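Notes for the talk, 25 Sep 2022
What I saw at the Pulmont open day
Slot: 14 minutes, leave the rest for arguing

Start with the invitation. Read the first line out loud: "Come and see the future of handling work." Pause. Then say I went anyway, and I'd go again, so they know this isn't a hatchet job.

Who was in the room. Jakiment does the hardware, Clasholm wants to buy it, and Pulmont hosts and pays for the coffee. Mention that all three had a reason to want the day to go well. I had a train ticket and a notebook.

The pitch as they gave it: people do the task by hand with a gripper tool, the motions get recorded, and the machine learns from the recordings. Fine. I have no quarrel with the idea. My quarrel is with how fast the speaker went from "learns from" to "does."

Slow down here. The figure on their slide was 1,212 recorded runs. I asked how many got thrown out. The answer was "some, naturally." I asked whether the 1,212 was before or after throwing them out, and got told it would be in the write-up. As of tonight I have no write-up.

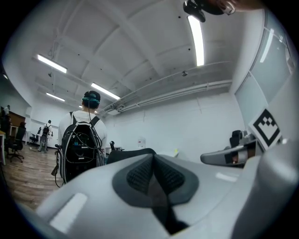 What I liked. The people doing the work knew more than the people presenting it. If you go to one of these, stand near whoever has the cables on and skip the slides. One of them told me straight out that soft packaging is a pain and that shiny packaging is worse. That was the most useful sentence of the day and it wasn't in the brochure.

What I didn't like. Success rate given as 70 percent, later in the day as "well over 60." Same task, same afternoon. Ask the audience which one they'd put in a contract. (Wait for the laugh, don't push it.)

Also: what counts as a success? Picked up? Picked up and put down? Put down where the customer wanted it? I never got one definition that held for both numbers.

The Namboodiri comparison. Keep it short. They ran a demo in January, smaller room, worse snacks, and they let visitors choose the objects. It failed plenty, in front of everybody, and I came away trusting them more. Pulmont chose every object on the day. I don't say that's cheating. I say write it down.

Questions to take with you to a demo:
Who picked the objects?
How many tries before we came in?
Who resets it when it gets stuck, and is that person in the price?
Can I see it run through lunch?

If short on time, drop the Namboodiri part and go straight to the questions.

Finish on Clasholm: they haven't signed yet. I'd like to see the second visit before anybody claps.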